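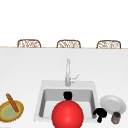 Ticket 3068
Drilus simulator, sink tasks: left arm stops at faucet, episode never ends
Opened: August 2023
Reporter: Sunita Park, Wernwood
Assigned to: Bongani Swanepoel
Priority: High
Status: Fix in testing

Summary

In the kitchen sink tasks the left Dorus gripper sometimes goes in behind the faucet and stays there. The right arm keeps running its part of the plan. The controller reports "moving" for the left arm the whole time, so the stall check never fires and the episode runs until someone kills it.

We ran a batch of 500 episodes overnight with the Schnyder controller at default settings. 17 of them hung this way. There were no crashes and nothing useful in the main log.

Steps to reproduce

1. Load the kitchen with the sink tasks turned on.
2. Set the goal to the bowl in the sink.
3. Start both arms from the default pose.
4. Let it run. If it finishes normally, change the seed and start again.

Expected: left arm goes past the faucet, or stops and reports a fault.
Result: left arm holds next to the faucet, joint targets keep changing, joint positions don't.

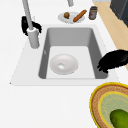

2 min read

Comment, Bongani Swanepoel

Reproduced on my machine. Two separate problems, I think.

The first is the collision shape for the faucet. The planner is using a short cylinder for the base and has nothing for the tall pipe above it. As far as the planner knows, that space is free. The physics side has the full shape, so the arm makes contact and can't follow the path.

The second is the stall check. It compares commanded positions from one step to the next and never looks at measured positions. A stuck arm with changing commands passes every time.

Sunita, can you turn on contact logging for the left wrist and rerun the bad seeds?

Comment, Sunita Park

Done. Contact force on the wrist climbs to the limit and stays there, for up to 70 seconds in the longest run before I stopped it. Same faucet contact in all of them. Moving the arms' start pose back from the sink made it less frequent but didn't cure it.

Comment, Bongani Swanepoel

Thanks. Changes on the branch:
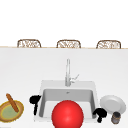 - planner now loads the same faucet shape as the physics
- stall check reads measured joint positions
- a stalled arm stops both arms and ends the episode with code ARM_STALL

Please don't raise the wrist force limit to get past this. Rosalind Ambrose asked about that by email and the answer is no, the same config file gets copied to the real Dorus.

Comment, Rosalind Ambrose

Understood. I've set the limit back to default in our copy. Can ARM_STALL be written to the batch report as well as the episode log? We only read the report.

Comment, Bongani Swanepoel

Yes, added. Bad seeds are rerunning now. Leaving this open until the full batch is through.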